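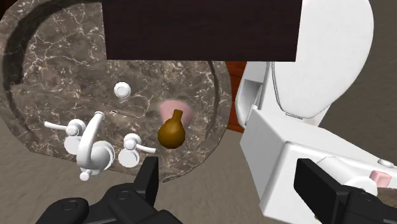

Kiều Thân writes that the middle of Jolleletti is still too long, that the two girls should have fallen out before the school concert and not after it, and that a reader of ten will put the book down at the point where the letters stop. She would also like the aunt to be given a name. The comments came in with the notes on the second draft and are dealt with under Text, below.

Home Projects Reports Reading scheme Contact

Last updated: February

Progress report to the Wultudik fund
Baloyi, children's list
Project: Jolleletti (novel for readers of nine to twelve)
Stage 2: editing, test reading and preparation for print

Scope of this report

The report covers work done since the end of stage 1, when the first full draft was accepted. It follows the headings in the grant agreement. Spending is reported separately on the fund's own form and is mentioned here only where it affects the timetable.

Text

The second draft was delivered on time. The story is unchanged in outline. Two girls at the same school write to each other through the returns slot of the town library without knowing who the other one is, and in daily life they do not get on. The first draft was told by one of them throughout. The second alternates between them, as agreed at the stage 1 review.

The change of method has solved the problem raised at that review, which was that the second girl had no life of her own until late in the book. It has created another. Events seen by both girls are now told twice in several places, and the draft has grown. Most of the growth falls in the middle part, between the first letter and the concert.

Action taken on the notes:

The quarrel has been moved to before the concert. The concert chapter has been rewritten to suit, and the later chapter in which the quarrel used to stand has been cut. What remained of it (the walk home, the lost key) has been added to the chapter before.

The gap in the letters has been shortened. In the second draft it lasted for 5 chapters. The author does not wish to remove it altogether, and the editor agrees with her, as the ending depends on each girl believing that the other has given up. A letter that goes astray has been added to carry the reader across.

Double telling has been reduced by letting the second account begin where the first one ends. The school trip is still told twice. The two accounts differ and the difference matters later.

The aunt has not been named. The author has been asked to look at this again.

The third draft is in hand. It is complete up to the concert. The remainder has been revised on paper but not yet typed in.

Test reading

Pages from the second draft were read by a group of pupils at the school in Vudutdale, under the arrangement described in the application. Each reader had the opening chapters to take home and a short form to fill in. The forms asked where the reader had stopped, whether anything was hard to follow, and which of the two girls was speaking in a set of short passages with the names taken out.

Results were mixed. The opening was well liked and most readers asked for more. The unnamed passages gave trouble. Readers could tell the girls apart by what they talked about but not by how they talked, and where a passage was about the school itself they guessed. This is a fair criticism of the draft. The author has since gone through the second girl's chapters and shortened her sentences, and has taken out the jokes that could have belonged to either.

Several readers worked out who was writing the letters much earlier than intended. The cause was a mention of green ink in the third chapter, and it has been removed. Others guessed from the chapter headings, which gave the speaker's name. The headings will now carry the name only, with no title, so that nothing is given away before the text.

A further round of reading is planned with the third draft. It will use new readers, and the form will include a question on the ending, which the first group did not see.

Illustration and cover

Chapter openings will carry a small drawing in black. Roughs have been received for the first part and approved with minor changes. The letters will be set in a separate typeface. Handwriting was tried and dropped, as test readers found it slow.

Two cover roughs have been prepared. The first shows both girls and was thought by the sales side to be the stronger. The editor's concern is that it shows them as friends, which weakens the first half of the book. The second shows the returns slot with the corner of a letter in it. A decision is needed before the illustrator can go on.

Print run and distribution

The first printing is fixed at 1,000 copies, as in the application. Of these, about 600 are set aside for school and public libraries under the terms of the grant. The rest will be sold in the usual way. The list of receiving libraries has been drawn up and is with the fund for comment.

Risks and delays

Typesetting will start later than planned on account of the longer draft. The slack in the timetable covers the delay, provided that the third draft is not extended again. The limit on length has been put to the author in writing.

Matters for the fund

Comments on the library list. Consent to move the unspent part of the reading budget from stage 2 to the further round described above. A view on the cover, if the fund wishes to give one.

The next report will be sent when the third draft has been accepted.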